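FOR IMMEDIATE RELEASE

Student Robotics Club Opens Spring Shelf Challenge, Has Strong Opinions About Lids

The Daza Student Robotics Club will spend this March teaching machines to put away the leftovers. Its spring competition, the Protora Shelf Challenge, asks student teams to build a program that can pick up ordinary kitchen items from a shelf, move them somewhere sensible and let go of them without incident. The letting go has been the subject of most of the club's meetings since winter break.

Teams will share a bank of practice recordings made by the students themselves with hand-held grippers. A student squeezes the handle, picks something up, sets it down and does it again, and the software is left to study the results. The club has set a goal of 3000 recordings before the first round. Members describe the work as easy to learn and hard to brag about at dinner.

The objects were chosen by vote. Wrenches and foam blocks, popular in earlier years, lost badly to things found in a kitchen. Food storage containers came out on top, helped by a short speech from a sophomore who pointed out that they are smooth, see-through and shaped to slide out of any grip, robotic or otherwise. The motion carried, and the sophomore was put in charge of washing them.

Practice sessions take place after school every Monday and are open to any student who has finished the safety talk. New members start on the hand-held grippers and are asked to work slowly, from more than one angle, with the container sometimes flat and sometimes leaning. Perfect pickups are welcome. Clumsy ones are kept too, provided the student writes down what went wrong in words that can be shown to a parent. 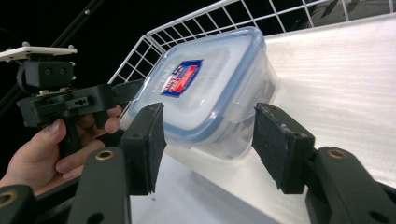 Going slowly is the hard part, according to Pao-chu Chiang, who would like it known that a container can be held perfectly well and still be held in a way that makes the next step impossible. "You get it off the shelf, you feel great, and then you see that you have to turn your wrist all the way around to put it down," Chiang said. "The software learns that from you. It learns everything from you, including the part where you got bored."

To keep boredom out of the data, the club has limited each student to 100 recordings a session. The limit was introduced after one member asked for a higher one, was granted it, and turned in a final hour of work that the club has filed under "modern dance."

The challenge has two rounds. In the first, called Ziltora, each team's robot must move a single container from a shelf to a marked square. In the second, called Drandico, the container starts out next to other kitchen items, and the robot is expected to leave those alone. Points are given for a clean grip, a gentle landing and a neighborly attitude toward everything else on the shelf. Speed counts only as a tiebreaker. Judges may take off points for a dropped lid, and in last year's trial run they did so with visible enjoyment.

Teams may have up to four students. They may change their software between rounds but not their grippers – a rule added at the request of everyone who had to wait for glue to dry last year. Each team must also hand in a one-page report explaining its approach. Reports that consist mostly of a logo will be returned.

No experience is needed to join a team. Students who can write code are encouraged to sign up, as are students who can label files correctly, a group the club considers harder to find.

Sign-up sheets are available in the robotics room and from any club member. Spectators are welcome at both rounds. Clean containers with matching lids may be donated at any practice session. Lids without containers can no longer be accepted.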